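Packing for a Month in Two Towns

June 2020

The move from Stidlow to Birura is only a few hours by train, but the flat in Baluyot Street won't be ready for a month, so I have to live out of one bag until then. I have done this once before and packed badly. I took 54 liters of luggage and wore the same few things the whole time.

I started with a list of what I wear in a normal week. It came to 16 pieces, including socks. I cut two sweaters and a second pair of boots. The boots I keep went on the train last time too, and they take up less room on my feet than in the bag.

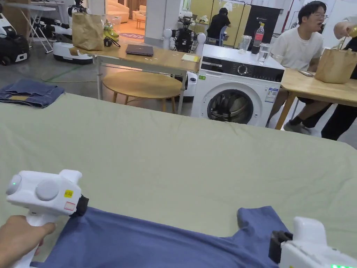 The bag is a Waltska, 36 liters, bought used. One zipper pull is gone and I replaced it with a loop of cord. It fits under a train seat if the top pocket is empty, so I keep the top pocket for my jacket and take the jacket out before I sit down.

I tried rolling everything and then tried folding everything flat. Rolled shirts were easier to find. Flat shirts had fewer creases. I went with flat for shirts and rolled for the rest. Jeans go at the bottom along the back panel.

Laundry will be once a week. The room in Birura has a sink but no washer, and the nearest laundromat closes at 9. I will bring powder in a small jar and a length of line for drying. 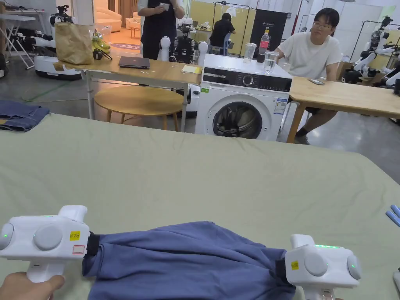
What I left out

An iron, the good towel, and all but one book. The landlord says there are towels. The rest is in boxes at my sister's place until the flat is ready.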